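Two-arm towel folding cell, what rules do we follow before letting other people run it?

Posted in Workshop & Automation Help

Tania Munshi

Hi all. Sorry for the rush, got to have something on paper by the end of February.

We run two small tabletop arms, side by side on one rail, folding towels. Basket on one side, bin on the other for the folded ones. Small stuff, the arms are light, you can stop one with your hand if you're quick (I have). Until now it's been me and one other person who built it. From next month there will be 11 people on a rota, most of them never touched a robot.

My boss at Bavham wants "the safety rules and the operating rules" on one sheet. I've looked at the standards and they're clearly written for big machines in car plants. Half of it doesn't seem to fit and the other half I can't tell.

Things I'm stuck on:

Do we need a proper risk assessment for arms this small, or is "they're weak" good enough?

Is an open-fronted enclosure ok if people reach in to swap towels?

Cables. They loop up over the arms and down to the front. Is there a rule for how much slack?

Also what do people write down per session? At the moment we write down nothing. Which I know is bad. 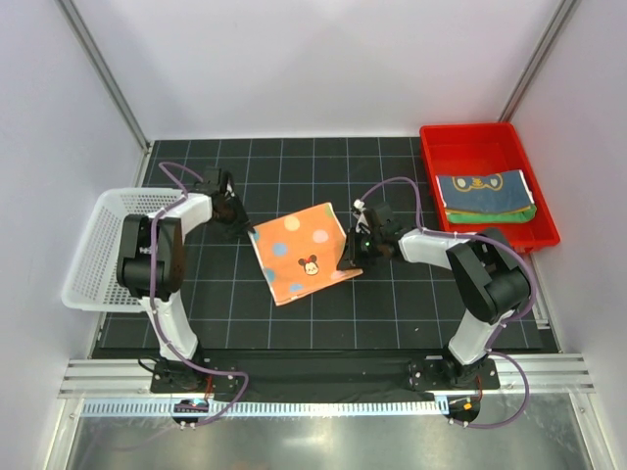

Other bits that might matter. The towels are different sizes and colours, kids' ones with prints mostly, and the arms cope better with some than others. People will be tempted to lean in and straighten a corner mid-fold. I do it myself. I'd like a rule about that which people will keep to and not just nod at.

Not asking anyone to do it for me, just which bits are must-do and which are nice to have. UK based if that changes things. Thanks

Stasberg

Short version: yes to the risk assessment. Size doesn't get you out of it. If you're an employer in the UK you have to assess the risks to people at work, full stop, and if there are five or more of you the main findings have to be written down. With a rota of 11 you're well past that.

It doesn't need to be long. Ours is two sides of A4. What we did was go through the job in order (switch on, load, run, clear a jam, unload, switch off, cleaning) and for each one ask what moves, who is near, what could it catch. Jams are where most of it lives. Running normally is the boring bit.

"They're weak" is not a finding. Write down why you think it. What's the top speed you allow, what is the gripper shaped like, is there anywhere a finger goes between two hard parts. The elbow joint is the one people forget because everyone looks at the gripper. And two arms means they can pinch you between them even if each one alone is harmless. Eyes too, if people bend down to look.

For reading, ISO 10218 is the robot one, in two parts, second part is about the whole installation and that's the one you want. ISO 12100 is the general one on how to assess risk and is more use to you than it sounds. There is also ISO/TS 15066 about people working close to robots, with limits for contact. Check which editions are current before you pay for anything, there's been a revision and a lot of what's online quotes the old one. Don't copy numbers out of a forum, including from me.

Open front: can be ok, if your assessment says so and you've done something about reaching in. What we do:

Stop button within reach of where the person stands, not behind the arms. Tested at the start of every session, by pressing it, not by looking at it.

Hands in only when the arms are stopped AND the person at the front is the one who stopped them. Nobody restarts for somebody else.

Slow speed for anyone in their first 30 sessions. Arbitrary number, we picked it and stuck to it.

Hair tied, lanyards off, sleeves up. Lanyards are the worst.

On the corner straightening. Banning it outright didn't work for us, people did it when we weren't looking. What did work was making the stop quick to recover from. If pausing costs you ten minutes of re-homing then people will reach in live. If it costs three seconds they'll pause. So fix that first then write the rule.

One more, know what your arms do when power goes. Some just drop. If yours drop, that goes at the top of the sheet in capitals and you teach people to support them or keep clear.

Skandik

agree with most of above. cables - don't know of a rule with a figure in it. move both arms slowly to every extreme they can reach and watch the loops, should never go tight and never hang where the other arm can hook it. tie them to the links not just at the base. then do it again after a week because ties creep. any bare looking wires or plugs down by the bases want covering if people are going to lean on the front

we had one pull out mid run and the arm just sat there with the gripper shut. no harm done but it took all afternoon to find

Tiongson

For the log, keep it tiny or it won't get filled in. Ours is one line per session:

name, start time, stop button tested y/n, cables looked at y/n, how many folds tried, how many good, anything odd

"Anything odd" is the useful column. After 81 sessions we went back through it and the same joint running hot came up again and again, written by different people who'd each thought it was only them.

Decide what a good fold is before you start counting btw. We didn't and the first lot of figures were useless, one person passed anything vaguely square and another failed things for a sticking out label. Put a photo of an ok one and a not ok one on the wall.

Also agree where the towels start. Same basket, same side, bin emptied before each run. Sounds fussy but otherwise you can't compare one day with the next.

Tania Munshi

This is great, thank you all. Power cut thing hadn't crossed my mind at all, will try it tonight with cushions underneath. And yes the restart on ours is slow, so thats probably why everyone reaches in. Will fix that then write the sheet.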